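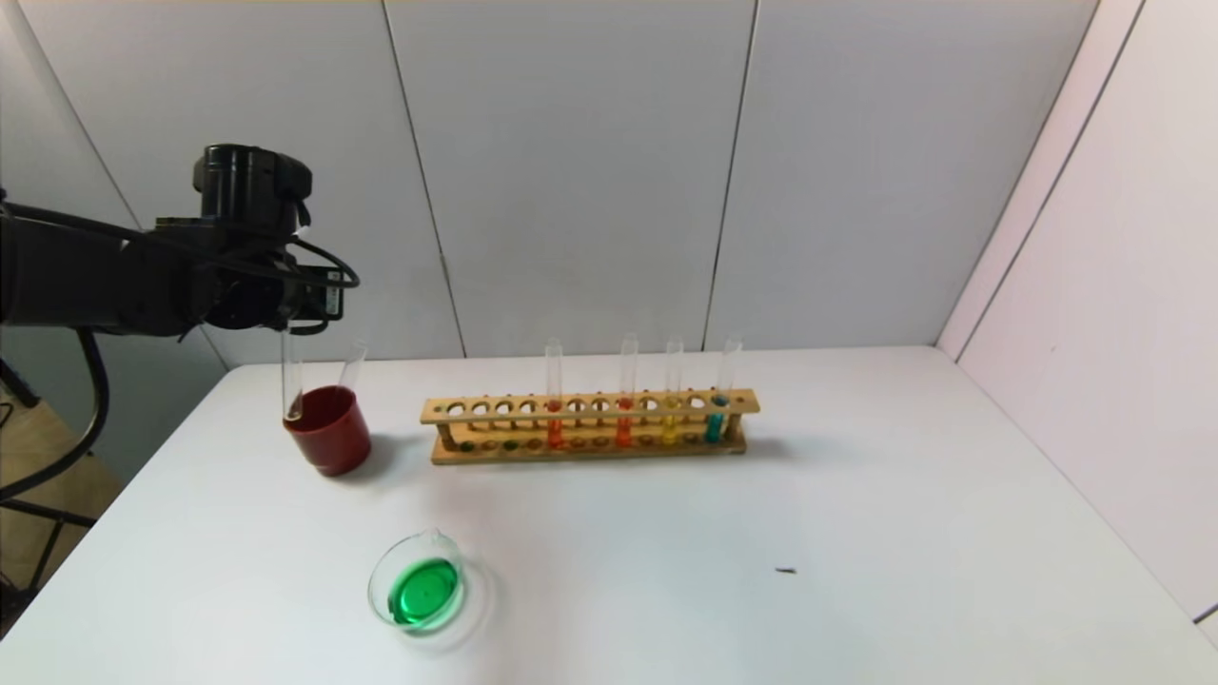 The Kisen bench arm with a test tube held over the red cup.

Kisen Bench Handling Service: Frequently Asked Questions

What does the service include?
Mernby supplies one Kisen arm with a two-finger gripper, a wrist camera and the control software. Installation at the customer's site and 7 hours of operator training are included in the price.

Which containers can the arm handle?
The standard package covers glass test tubes in open racks. Cups, beakers and petri dishes may stand on the same table, provided that their positions are entered in the layout file. Customers who use other glassware should send samples to Mernby before ordering.

Does the arm require special racks?
No. Ordinary wooden or plastic racks are accepted. Racks with empty places between tubes are also accepted - the software records each hole separately. 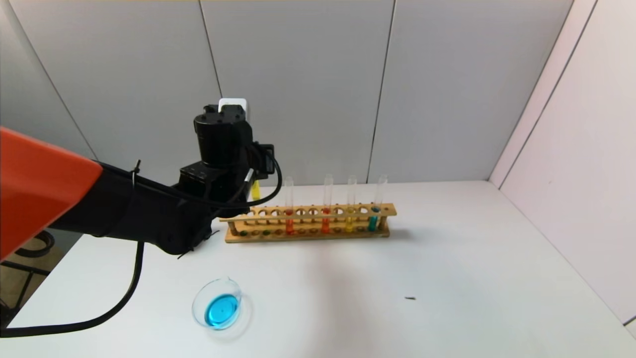

How was the service evaluated?
Mernby carried out a trial in February at the Hetel teaching laboratory. The arm made 672 tube transfers, of which 352 used tubes containing colored liquid. The full report is available on request from Hooman Golestani, Customer Services.

How are the gripper pads maintained?
Pads should be wiped with a damp cloth at the end of each working day and inspected for wear once a week. Replacement pads are sold in pairs.

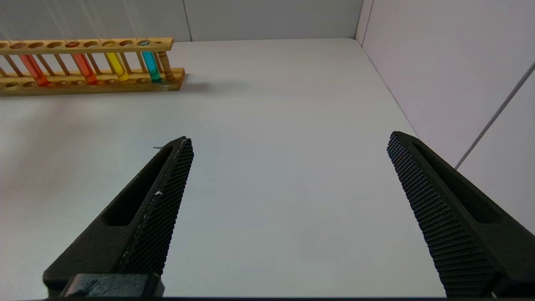 Customers should order new pads when the raised pattern has become smooth to the touch. Fitting takes some 20 minutes and requires only the supplied key.

May the service be canceled?
Yes. Written notice must be given one month in advance. Equipment is collected by Mousavi, our delivery contractor, at no charge.

Last updated August 13, 2022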